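The Town That Bought Itself a Better Night's Sleep

27 May 2022

The sign at the edge of Helldale says "Quiet Community" in green letters, and a truck was idling under it when I drove in. I try not to read much into that sort of thing. Trucks idle everywhere. But I had come to find out whether a town can make itself quieter by voting to be quieter, and the truck was the first piece of evidence I was offered.

Helldale passed its noise rules in June of last year. Leaf blowers are out before nine. Delivery vans are supposed to cut their engines. Bars on the main street close their patio doors at ten, and the church rings its bell for 2 services where it used to ring for every hour of daylight. The town paid a consulting firm called Plitamar to write the plan and then paid the same firm to find out if the plan had worked. Plitamar reports that it did.

The headline figure is that 81 percent of residents say they sleep better. It is on the town website, on a banner outside the library and on the back of the water bill. What the banner leaves out is who was asked. Plitamar mailed its survey to every home and got 663 replies, and the people who fill in a four-page form about noise are, I suspect, the people who wanted the rules in the first place. There was no survey the year before. Sleeping better than when? The form doesn't say.

I asked for the sound readings and was sent them promptly, to the town's credit. They come from 6 meters on lamp posts. Four of those are on side streets that were never loud. The one on the main street was down for most of the winter.
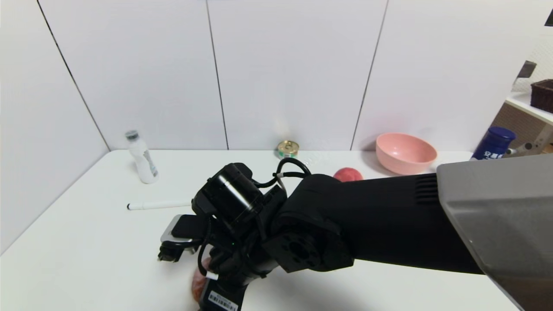
None of this means the plan failed. Noise does wear people down, and a woman who lives over one of the bars told me she has stopped sleeping in her kitchen. I believe her. I also believe the man across the road, who said the only change he has noticed is that his landscaper now shows up at nine sharp and brings a second blower to make up for lost time.

Adugna, the next town over, makes a useful comparison, mostly by accident. It passed no rules at all. It did repave its through road, and several people there told me, without being prompted, that things had gotten quieter. Nobody has mailed them a form, so they have no percentage to put on a banner.

Plitamar now sells the Helldale plan to other places under the name Flindine. The brochure has the 81 percent on its cover and a photo of an empty hammock. Helldale's council votes next month on whether to renew, and the renewal includes another survey, with the same questions, mailed to the same homes.

I stayed over one night in a motel off the main street. I slept fine, with the window shut and the air conditioner running.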